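4章 はじめての組み立てと設置

さて、箱から部品を全部出したところまでは前の章で済んでいるはずなので、ここからは組み立てに入ります。わたしはこの室内物干し「スキルホルム(Skirholm)」をもう何台も組んできましたが、最初の一台はひどいものでした。脚を左右逆に付けて、気づいたのは洗濯物を全部掛けたあと。あの日のシーツの重かったこと!みなさんには同じ目にあってほしくないので、ちょっと口うるさく書きます。

4-1 置き場所を決める

組み立ててから場所を考える人が多いのですが、先に決めてしまいましょう。広げたときの幅は900ミリ、奥行きは700ミリです。数字だけ見ると小さく思えるんですよね。でも洗濯物は横にふくらみますし、人が横を通る分もいります。

1. メジャーで床を測り、四隅にマスキングテープを貼ります。
2. テープの囲いのまわりを、洗濯かごを抱えたつもりで一周歩いてみます。ひじが壁に当たるなら、その場所はやめておきましょう。
3. カーテンやふすまに布が触れないか見ます。
4. 近くに暖房器具がある場合は、場所を変えるか、器具のほうをどかします。

注意:ストーブやヒーターの真上、すぐ前には絶対に置かないでください。乾くのが早そうに見えますが、落ちた洗濯物に火が移ると取り返しがつきません。ここだけは冗談抜きでお願いします。

メモ:畳の部屋では、脚の下に薄い板かコルクを敷くと跡が残りにくいです。うちは敷かずにひと夏使って、四つの丸いへこみと今も一緒に暮らしています。

4-2 脚を組む

ここで使うのは長い脚4本、横棒2本、ネジの袋「B」です。袋「A」は最後まで開けないでください。長さがよく似たネジなので、混ざると見分けるのに時間を取られます。

1. 床に毛布かバスタオルを敷き、その上に脚を並べます。
2. 灰色のキャップが付いているほうを手前にそろえます。
3. 横棒の穴がまっすぐ上を向くように置き、左の脚に差し込みます。カチッと音がするまで押してください。
4. 右も同じように差し込みます。
5. 袋「B」のネジを、手でくるくると回せるところまで入れます。まだ工具は使いません。
6. 4か所とも入ったら、付属の六角レンチで対角線の順に締めていきます。右上、左下、左上、右下、という具合です。

一か所ずつぎゅうぎゅうに締めたくなる気持ち、よくわかります。でもそれをやると、最後の一か所の穴がずれて入らなくなるんです。そうなったら全部ゆるめて、5番からやり直してください。くやしいですが、結局それがいちばん早いです。

注意:電動ドライバーは使わないでください。ネジ受けが樹脂なので、あっという間に空回りします。同じ型を使っている知り合いのジャワド・アンサリ(Jawad Ansari)さんもこれで受けをだめにして、部品を取り寄せていました。

4-3 竿を掛ける

脚が立ったら、次は竿です。竿は3本あり、どれも同じものなので順番は気にしなくて大丈夫。伸び縮みする作りになっていて、買ってすぐのときは少し固いです。

1. 竿の真ん中の輪を、左へ半回転させてゆるめます。
2. 両端を持ってゆっくり引きます。赤い線が見えたら、そこで止めます。
3. 輪を右へ半回転させて締めます。
4. 脚の上の溝に、片側ずつはめます。
5. 竿の真ん中を手で軽く押して、抜けないことを確かめます。

注意:赤い線より先まで引き出さないでください。中のばねが外れてしまい、家では戻せません。

4-4 最初の洗濯物を掛ける前に

ここまで来ると、もう早く使いたくてうずうずしますよね。わたしもそうです。でも、竿には工場の粉や油がうっすら付いていることがあるので、まず固く絞った布で端から端まで拭いてください。白いシャツに灰色の線が一本入ったときの気分は、かなりのものです。

それから、洗い上がったものは一度どこか平らなところに広げて、種類ごとに分けておくと掛けるのがぐんと楽になります。

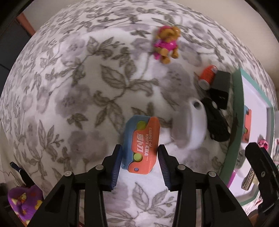

大物を掛けるときの順番には、わたしなりの決まりがあります。シーツや布団カバーは必ず外側の竿、タオルは真ん中、下着や靴下はピンチハンガーにまとめて内側です。こうすると風の通り道がふさがりませんし、内側のものが外から見えにくくなります。シーツは半分に折って掛けるより、2本の竿にまたがせて、断面がトンネルのような形になるように広げるのがおすすめ。裏表も少し考えます。うす紫の花に灰茶の葉っぱ、というような白っぽい花柄の布は、柄の面を内側にして干すと色あせがゆるやかです。窓ぎわに置く人はとくにそうしてください。無地のものならどちらでもかまいません。わたしは無地のときも、ついくせで裏返してしまいますけど。

1. 布のしわを両手でパンパンとはたいて伸ばします。肩より上ではたくと、翌日腕が痛くなります(経験談です)。
2. 布の端を奥の竿に掛け、手前の竿まで引いてきます。
3. 左右の垂れ具合をそろえます。
4. 角が床に付いていたら、角だけ折り上げて洗濯ばさみで留めます。
5. 途中で一度、掛ける位置を手のひら一枚分ずらします。竿に当たっていたところは最後まで湿っています。

メモ:布団カバーはファスナーやひもを開けたまま、口を下にして干してください。閉じたままだと袋の中に湿気がこもって、朝になっても角が冷たいままです。

4-5 風を当てる

部屋干しは温度より風だと、わたしは思っています。扇風機でもサーキュレーターでもかまいません。わたしが使っているのはプリクウッド(Prikwood)の古い卓上扇風機で、首振りがときどき引っかかりますが、まだ元気です。

1. 扇風機を物干しの斜め下に置きます。
2. 風が洗濯物の下側から上へ抜けるように首の角度を合わせます。
3. 首振りを入れます。風量は弱か中でじゅうぶんです。
4. 窓かドアを少しだけ開けて、湿った空気の出口を作ります。

7月の雨の日など、外の空気のほうが湿っているときは、4番をやめて除湿機かエアコンの除湿に頼ってください。うちは窓を開けっぱなしにして、夜になってもタオルがしっとりしていたことがあります。もう一度洗いましたよ、ええ。

注意:扇風機のコードが物干しの脚に巻きつかないようにしてください。脚を動かした拍子に扇風機ごと倒れます。

4-6 たたんでしまう

1. 竿に何も残っていないことを確かめます。靴下の片方がよく残ります。
2. 竿の輪をゆるめて縮め、溝から外します。
3. 脚の内側にある留め具を上に引き、両側から静かに寄せます。
4. ベルトを巻いて、壁ぎわか家具のすき間に立てます。

注意:3番では、指を脚と脚の間に入れないでください。留め具は思ったより勢いよく動きます。小さなお子さんには少し離れていてもらいましょう。

4-7 うまくいかないとき

ぐらぐらする:たいていはネジのゆるみです。使い始めて少したったころに一度、4か所を締め直してください。それでも揺れるなら床のほうが傾いているかもしれません。脚のキャップを回すと、高さを少し変えられます。

竿が縮まない:輪が締まったままになっていないか見てください。ゆるめても動かないときは、つなぎ目を乾いた布で拭いてからもう一度。油は差さないでください。洗濯物に付きます。

においが残る:物干しではなく、洗う前の置き方を疑ってみてください。濡れたタオルをかごの底に入れっぱなしにしていませんか?わたしはしていました。

部品が足りない:ラナシンハ(Ranasinghe)商店のガムトン(Gumton)店に連絡して、部品表の番号を伝えてください。横棒の樹脂キャップは484番です。よくなくなる部品なので、二つ頼んでおくと安心ですよ。

この章の手順は12/5/19に見直しました。それより前に印刷したものをお持ちの方は、4-2のネジを締める順番だけ、こちらに書き換えておいてください。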